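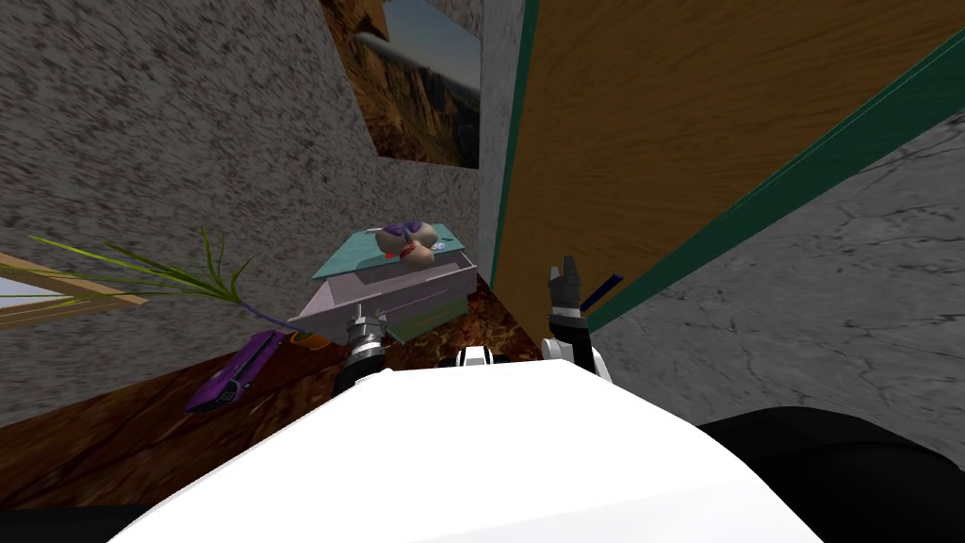
Duas garras e uma caixa: três semanas com o simulador doméstico da Clustholm

28/01/2021

Comecei a mexer neste programa num domingo de chuva, a pensar que lhe dava uma hora, e às duas da manhã ainda estava a tentar arrumar brinquedos virtuais. Portanto, aviso já que gostei muito. Mas gostar muito de um simulador é uma coisa e achar que um robô me vai arrumar a sala é outra, e é desta segunda que me perguntam sempre nos comentários.

O pacote chama-se Flavby e custa 294 euros na versão para uso pessoal, pagos uma só vez. Traz casas mobiladas, um robô branco de dois braços e uma lista de tarefas: levantar caixas, apanhar o que caiu, pôr a mesa, esvaziar um cesto. Há também uma oficina com bancada, que se compra à parte e que ainda não experimentei a sério. Instalei tudo num portátil de gama média com placa gráfica dedicada e correu bem, com as ventoinhas a fazer um barulho de secador.

O que mais me entusiasma é a tarefa da caixa com tampa. Parece ridículo de tão simples! Uma base clara em forma de tabuleiro, uma tampa azul-esverdeada, um objeto pequeno pousado em cima, e o robô tem de pegar naquilo com um carrinho roxo e uma planta de folhas compridas ali ao lado. Qualquer criança de quatro anos o faz a olhar para a televisão. O robô, com os parâmetros de origem, inclina a caixa, e uma caixa inclinada com uma coisa solta na tampa é meio caminho para a asneira.

Fiz 55 tentativas com o controlador de origem e contei-as numa folha de cálculo. Chegaram ao fim, com tudo no sítio, 14. Depois passei uma noite a baixar a velocidade do pulso e a mudar a ordem dos movimentos (primeiro a garra de apoio, por baixo, e só depois a outra), e a diferença viu-se logo. Os braços ficaram mais lentos, quase tímidos, mas a caixa passou a subir direita muito mais vezes. Foi um prazer ver aquilo, palavra.

O Arash Najafi, que monta linhas de embalagem e percebe disto bem mais do que eu, viu as minhas gravações e torceu o nariz ao atrito. Diz que os objetos do Flavby escorregam todos da mesma maneira, seja cartão, seja plástico. Tem razão. Na oficina onde ele trabalha, uma máquina pega na mesma peça mais de 1000 vezes por turno, sempre na mesma posição, e aí a automação já ganhou há muito tempo. Numa sala com brinquedos pelo chão nada está duas vezes no mesmo lugar.

Comparei ainda com o Toko, que é gratuito e tem uma comunidade simpática. O Toko arranca mais depressa e a documentação é melhor, mas as casas são pobrezinhas, com paredes lisas e meia dúzia de móveis. No Flavby há paredes de pedra salpicada, painéis de madeira, um quadro com um desfiladeiro. Para treinar a visão de um robô, essa confusão toda faz falta.

Do que não gostei: a câmara livre atravessa os móveis, o menu de gravação está escondido em dois sítios diferentes e a tradução portuguesa chama "pinça" e "garra" à mesma peça conforme o ecrã. Também perdi um ficheiro de sessão inteiro quando o portátil entrou em suspensão. Gravem muitas vezes.

Quanto à pergunta do costume, se as máquinas já fazem as tarefas de casa: aspirar, sim, e o meu aspirador faz isso desde agosto sem grandes queixas. Arrumar, ainda não, pelo menos pelo que vejo aqui. Mesmo assim, recomendo o Flavby a quem tenha curiosidade e paciência para falhar. Para a semana instalo a oficina e volto com os resultados da bancada.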